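Warnomis two-sided cleaning cloth, reviewed 11/8/18

I bought a pack of these for the office in April. There are 15 cloths in a pack, and they go through the wash at 70 without shrinking. We use them on long white desks that show every fingerprint.

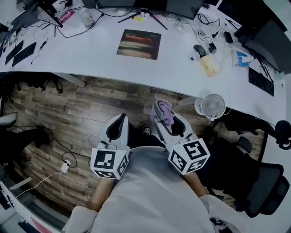

The looped side picks up dust well and gets coffee rings off with a little water. The fuzzy side is for screens. It leaves no streaks on a glossy monitor if you use it dry and go slowly.
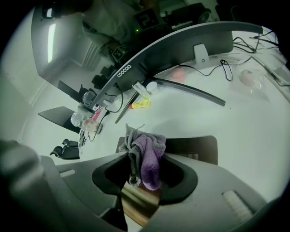 Edges are the weak point. Two of ours have started to fray, and loose threads catch on cables and monitor stands. I also wish they were bigger. A wide desk takes two cloths, and jars and small bottles still have to be moved out of the way first.

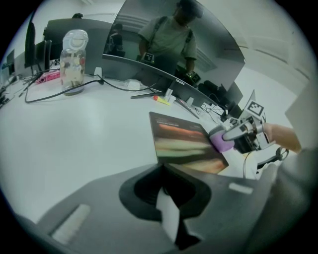 Can you use it with spray cleaner?
Plain water or a mild spray is fine on the desk. I keep spray away from the screens.

Four stars. I would order them again from Clengate.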